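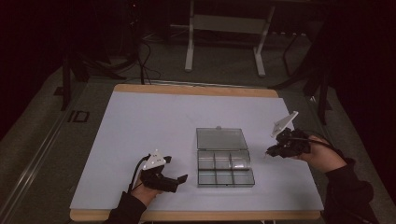
An operator works with two hand-held grippers and a six-compartment plastic box at Groltau's test space in Wondport.

Groltau has released a new version of Habte, the software it uses to turn recordings made with hand-held grippers into motions a two-armed robot can follow. The update went out on Wed 16 September and is free for labs that already hold a license.

The main change is in how the program deals with the two hands. Earlier versions worked out the path of each gripper separately and then lined the two paths up by their time stamps. The new one solves for both at once, and it treats the distance between the two tools as something to be kept right even if the position of the pair in the room drifts a little.

"If both hands are off by the same small amount, the robot can usually live with it," said Gangadharan Rajan, who leads the software group at Groltau. "If the left hand is off one way and the right hand is off the other way, the lid gets pushed when it should be held. We saw a lot of that in April."

Small organizer boxes with hinged lids have become one of the group's standard tests. The lid has to be opened and laid back or held up, and small items have to go into cells not much wider than the gripper's fingers. The thin, clear plastic is also hard on the vision side of the system. Glare moves across it as the camera moves, and the edge of a lid can vanish against a pale table.

Habte's old tracker leaned heavily on points it picked out in the camera image. On clear plastic, many of those points were reflections, and a reflection does not stay put when the camera moves. The new version gives each point a score based on how well it agrees with the motion measured from the marker plate on the tool, and drops the ones that score badly. Rajan said the check adds little to processing time and runs on the same computers as before.

The company tested the release on 3,463 recordings from its own archive. Recordings the old version had rejected were put through again first. Groltau did not give an overall success rate, and Rajan said the group was still sorting out how to count takes that are usable for one arm but not the other.

Those takes are handled differently now as well. Habte used to throw out a whole recording if either gripper was lost for more than a moment. It now marks the bad stretch and keeps the rest, and a person can decide later whether the gap matters. The review window shows both paths on one timeline, with the doubtful parts in gray.

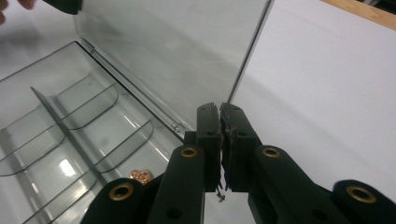 The planner has had a smaller set of changes. It now reads the opening of the jaws as a continuous value where it once stored only open or closed. That matters with thin parts such as lids and dividers, where a finger may be used closed, as a pusher, and then opened slightly to take hold of an edge. Under the old scheme the robot tended to open its fingers all the way between one action and the next, and in a small cell there was no room for it.

Zewditu Sisay, a controls engineer in the group, wrote most of that part. She said the first attempt followed the recorded jaw width too closely and copied every small twitch of the operator's hand.

"You do not want the robot to be that faithful," she said. "We smooth it, but we leave the fast closings alone. If you smooth those, it closes late and the part is gone."

Sisay also rewrote the step that checks whether a recorded motion is within reach of the robot. A person holding a gripper can turn a wrist or lean over a table in ways a fixed arm can't. The software used to report only that a recording failed. It now gives the time of the failure and the joint that ran out of travel, and it suggests a shift of the robot's base if one would fix the problem. In most cases, she said, operators can read the report and change how they stand before the next take.

Calibration is the part users have complained about most. Setting up a pair of grippers took 28 minutes on average by the company's own timing, and it had to be repeated if a marker plate was knocked. The new routine takes 14 minutes and can be run for one gripper at a time. The old routine stays in the menu for this release.

Oltden, a parts-handling company that has used Habte for over 2 years, had an early copy. It reported one problem, a crash when a recording was stopped while the tracker was still starting up, and that has been fixed. A second issue, in which the left and right tools are swapped in the review window after a file is renamed, is still open. Groltau says the stored data is correct and only the labels are wrong.

Files made with the last version will open in the new one, but they have to be converted, and the conversion can't be undone. Rajan advised labs to keep copies of their originals. Files from before that need to go through a separate tool, which is included in the download.

The next release is expected to deal with soft and loose items, including bags and cable. Sisay said the group has recordings of both but is not happy with how the planner treats them. No date has been set.

Release notes and the conversion tool are on the Habte download page. Labs with a license can sign in with their existing account.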